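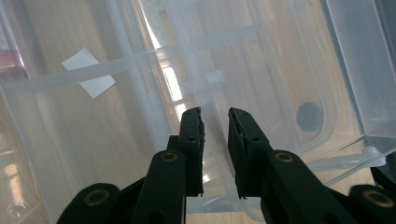

Matte black arms, brass-colored rings at the joints

Prusuvmont - Limited Vinyl Edition
by Jindum

OK, so I've been sitting on this one since June and I'm so happy it finally has its own page in the shop! Prusuvmont is the second full-length from Jindum, and if you caught them opening for Reler you already know how loud two people can get. I was standing right by the speakers and my ears rang all the way home.

Six tracks of slow, heavy, fuzzed-out guitar with old organ drones under everything. Szu-yu Ko sings on four of them and plays bass on the whole thing, and the closer, "Hinds", is the one I keep flipping the record over for (it just keeps building and building, then drops to a single held note). My neighbor has asked me twice what it is. I think she likes it.

What you get:
Black 12-inch vinyl, 33 rpm
Printed inner sleeve with lyrics
Download code, good for MP3 or FLAC
Hand-numbered out of 2,359

I have 30 copies here and I can't promise more. Please play it on a decent setup if you can - the low end on side B gets lost on laptop speakers.

Orders ship from 31/01/2020, packed in a stiff mailer with the record outside the jacket so you don't get seam splits. If you want yours left sealed, put that in the order notes. One per person for now, please!

Also available: Jindum logo patch, Jindum tour shirt (M and XL only)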